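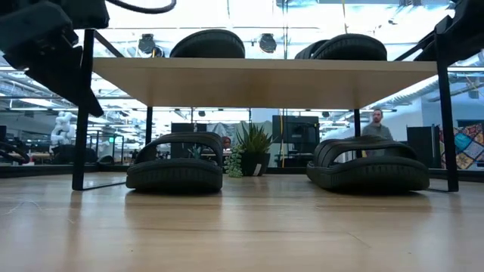 Black slides on a two-level rack, light wood over thin metal legs.

The case for the open two-level shoe rack rests on one property: a pair put on it stays a pair. Closed cabinets and baskets store more shoes per square foot, and most buying guides rank them on that figure alone. I think the figure is the wrong one for slides and other backless sandals.

A slide has no heel and no laces, so it takes up very little room lengthwise, but the strap is stiff and holds its height. Stacking one on another saves width and costs clearance. On a low rack the space under the shelf is the limiting dimension, and it should be measured against a stacked pair with the straps on top. My own rack, a Kumsa, is 667 mm wide, and that number told me nothing useful when I bought it. The shelf height, 214 mm, settled everything.
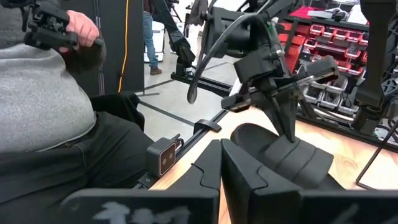 Precious Cele, who edits the storage pages at Trirerus, takes the opposite view. She argues that slides should go in a basket by the door – they are cheap, they do not crease, and they are worn for minutes at a time. I accept all of that. A basket still has to be searched, and black slides in a basket all look alike until the left and right are sorted out by hand.

My preference is for daily pairs below and spare pairs above. The lower level can be reached with a foot, and grit from treaded soles falls on the floor where a broom can get at it. The upper level should stay flat, without a lip, and be wiped once a week. Anything that will not fit on the two levels belongs in a closet.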